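Speaker notes: Comparing hand-held grippers, Astetti and Danuleck
Slot is after the 2 p.m. coffee break. Have the Privholm plots open in the second window.

Slide 1. Start with the question. We had two finger sets and one controller, and we wanted to know which set to keep for small household items. Say up front that this is a bench comparison with 50 trials per set.

Slide 2. Explain the grip command. It runs from 0 to 255. Full value on a polished silver handle is too much, so we stepped up in increments of 8 until the item held. Mention that both sets use the same wrist camera. Pause on the picture and point at the pads on either side of the handle.
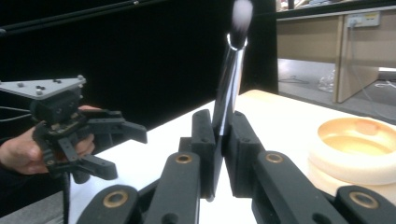

Makeup brush held by its silver handle, second hand-held gripper at left.

Slide 3. Slender items. Astetti pads did better on polished handles. Danuleck pads let them rotate. Don't go into pad materials unless someone asks; there is a backup slide.

Slide 4. Wide items. The ribbed cup was harder than we expected. The grooves change where the pads settle, and a small height error puts them on a different ring. Show the approach with the fingers open. Ask the room where they would grip it, then wait a few seconds.

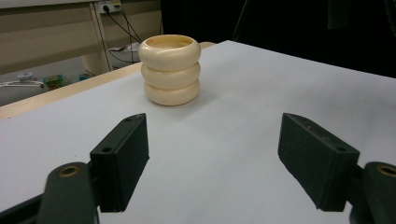
Ribbed cup on the white table, fingers open before the pads.

Slide 5. Controller. Um firmware, version 2. Logging dropped out twice in July and we reran those trials. Give the rerun numbers from the table, don't read every row.

Slide 6. What we are keeping. Astetti fingers for the next round, same controller, slower closing speed. Danuleck set goes back on the shelf until we have new pads.

Questions. Likely one on cost: send them to the handout.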